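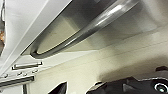
Handle and slotted bracket below a white panel.

Games room: table back in use

The air hockey table in the Tovar room is open to members again from 2025-04-26. It had been out of use since February, when the blower began cutting out after a few minutes of play and two of the fittings worked loose.

Kamil Hubáček looked after the repair. The screws in the metal plate were taken out, cleaned and put back tight, and the long metal handle was checked at both ends. Please don't lift or drag the table by the handle. If it has to be moved, ask at the desk and two people will come and do it properly.

The blower was a longer job. The replacement came from Flonda in the second week and did not fit, so it went back and another was sent. The bill came to 100 for the part and 30 for carriage, paid from the games fund. Kamil did not charge for his time.

The playing surface was gone over as well. Dust and candle wax had got into a good many of the air holes, mostly near the ends, and these were cleared one by one with a wooden toothpick. Do not use pins or wire — they widen the holes and the puck drags. A dry cloth is enough for the top after play. Spray polish should be kept off it altogether, and so should drinks.

The red rings and the blue Halex lettering are printed on the surface, so go easy when wiping over them. 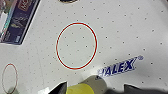

Booking and house rules

The table can be booked in slots of 30 minutes. Put your name on the sheet inside the door. If no one has signed for the next slot you may carry on playing. Children under 16 need an adult in the room with them.

Pucks and mallets are kept at the desk and should go back there when you finish. One puck is still missing from the match against Cavutcombe, so please check coat pockets and bags.

The return match with Filutov is still to be arranged. Anyone who would like to play should give their name to Kamil.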